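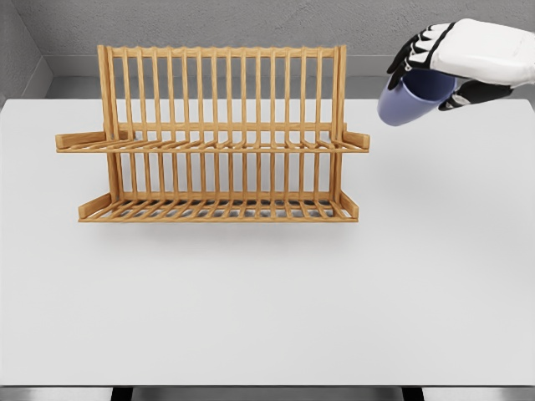 Zekik 家常菜谱语料

阅读时间：5 分钟

Zekik 是一份中文家常菜谱的纯文本合集，从手写菜谱本、旧挂历背面、单位食堂的油印小册子里一条一条录出来的。录的过程太有意思了！同样一道红烧茄子，有的本子只写“茄子切块，炸，烧，起锅”，有的能写满两页纸，连邻居家怎么做都要顺带评一句。我们希望这些文字能被更多人读到、搜到、拿去研究，也希望有人照着做顿饭。

当前版本：2019-02-06

目录结构

- recipes/ 菜谱正文，一道菜一个文件，UTF-8 编码
- units/ 计量词对照表
- notes/ 录入时的疑问和批注
- CHANGES 更新记录

来源

合集由两部分拼成。Skenier 部分以手写本为主，口语多，错别字也多，读起来像有人站在灶台边上跟你说话。Urnier 部分来自油印册和剪报，格式整齐得多，分量往往按大锅饭来写，自家做要自己往下减。两部分目前共涉及 39 种手写本和小册子，扫描件不随本仓库发布。

每个文件的字段

title：菜名，照原文抄。原文叫“蚂蚁上树”就是“蚂蚁上树”，叫“肉末粉条”就是“肉末粉条”，不合并。
source：skenier 或 urnier。
ingredients：用料，一行一样。
steps：步骤，保留原来的分段。
unit_raw：原文里的计量说法，比如“一小撮”“半碗”“酱油适量”。
unit_norm：换算后的克或毫升，换不出来就空着。
remark：页边的话。强烈推荐翻一翻这个字段！有人写“盐又放多了”，有人写“过年做，孩子爱吃”，还有一条只有两个字：“难吃”。

计量词怎么处理

这是整个项目里最花时间的地方，也是我个人最喜欢的地方。“一勺”到底是汤勺还是调羹？“一碗面粉”是平碗还是冒尖？我们的办法是看同一本里的其他菜：如果作者在别处写过斤两，就拿那个数去推；推不出来的不硬填。units/ 里每个换算值后面都附了依据，欢迎挑错。市斤、两一律按 500 克、50 克算，个别旧本子用的是十六两制，已在 notes/ 里单独标出。

录入约定

- 错别字保留，正字写在后面的方括号里，例如“浆[酱]油”。
- 繁体和二简字照录，搜索时请自行转换。
- 看不清的字用 □ 代替，一个字一个框。
- 被划掉的内容放进 <删> 之后的一行，没有丢掉。
- 每份文件由 2 人分别录入，再逐字比对。

已知问题

Urnier 部分的点心类偏少，汤羹类偏多，拿来统计各地口味会跑偏。方言词的解释还很不完整，“焐”“煸”“汆”在不同本子里用法差得挺远，暂时没有统一。大约 5 本手写本的年代没法确定，year 一栏写的是 unknown。还有一批腌菜方子，盐量低得可疑，怀疑是漏了字，照做之前请先对照别的菜谱。

适合做什么

研究饮食用语、训练分词、做计量词识别都合适，拿来当食堂史的材料也很好。命名实体标注请看姊妹项目 Naqvi，它用的是同一批文本，菜名、食材、炊具都已经标好，文件名一一对应，可以直接并排使用。

请不要把 unit_norm 当作营养计算的依据，里面推算的成分太多。

怎么参与

家里有老菜谱本的，真的很欢迎来信！先别急着拆开或者压平，装订线松的本子一压就散。告诉我们大概有多少页、能不能看清就行。只想改一个错字也没关系，直接提交修改，在 notes/ 里写一行理由。

下一次更新会先补腊味和酱菜，然后是那本字迹特别潦草的面食册子，我们已经啃到“油泼”那一页了。

许可

录入文本和对照表可自由使用、修改、转载，注明 Zekik 即可。

联系我们：请在仓库留言 | © 2019 Zekik 项目 | 返回顶部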